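3.2 Surface height and reading distance

The second group of variables concerns the furniture on which printed material is read. Earlier work on reading posture has mostly treated the table as a fixed plane and varied only the chair. We instead held the chair constant and varied the tabletop, both in height and in finish, as the two are often changed together when a reading room is refitted. Wooden tops were of particular interest, being the most common type at both study sites (Fig. 2).
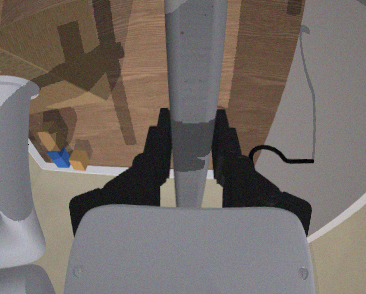
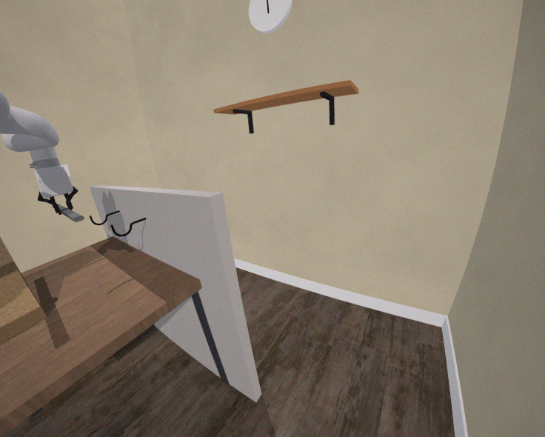
Figure 2. Rendered views of a wooden tabletop: from above (first) and with the wall behind it, including a shelf and a round clock (second).

Participants were recruited from the public libraries at Covden and Coltimard. A total of 116 adults gave consent, and 94 completed both sessions. Those who dropped out did not differ from the rest in age or in self-reported hours of reading per week. All participants had normal or corrected vision. People who used bifocal lenses were excluded, as head tilt in this group depends strongly on lens position and would have required a separate model.

Each session was made up of 8 blocks. In each block the participant read a short passage set in the same typeface and size, then answered a few questions on its content. The questions were included only to keep attention on the text, and the answers are not analyzed here. Tabletop height was changed between blocks in an order drawn separately for each participant. A rest of 5 minutes was given after the fourth block. Passages were taken from the Vodis reading set, which is matched for sentence length and word frequency.

Reading distance was measured from the bridge of the nose to the center of the page. We took the median over each block, leaving out the first minute, during which most participants were still settling into the chair. Head tilt was recorded over the same period. Where a participant lifted the page off the table, the block was kept but flagged, and the main analysis was run with and without flagged blocks.

Surface finish was coded as matte or glossy. Glare was not measured directly at Coltimard, where the windows could not be fully covered, and the two sites are therefore reported separately for this variable. The Coltimard sessions were held in August, when daylight in the room was strong for most of the day. Following the Bárány procedure, we fitted a mixed model with height and finish as fixed effects and participant as a random effect. Passage was first entered as a second random effect but explained almost no variance, and it was dropped from the final model. Results for height are given in Section 4.1 and those for finish in Section 4.2.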